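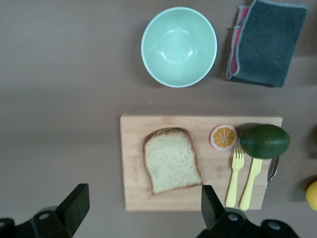
Week 5: setting up before you chop

Right, a few notes from Wednesday for anyone who missed it (and for Pejman Golestani, who asked me to write down the bit about boards).

I want you to get into the habit of laying out your station before any food comes near it. Wooden board in front of you, a bowl just beyond it, folded towel off to one side where your hand finds it without looking. My bowl lives at the back because I sweep peelings away from me. Left-handers, swap the towel over and see how it feels!

Boards first. If yours slides, put a damp cloth under it – a proper damp one, wrung out, and keep your drying towel separate. Wood wants a quick wash and then standing on its edge to dry. Please don't leave it in the sink, I've lost two lovely ones that way.

Then the bowl. Start with it empty, every time. We'll be weighing 200 g of onion into it next session, so bring one that holds that comfortably with room to stir.

Reading: page 67 of the Erkedcombe booklet, the part on knife grip. Farhad Sadeghi has spare copies. Bring an apron, and do be in by 7, as we start with the onions straight away.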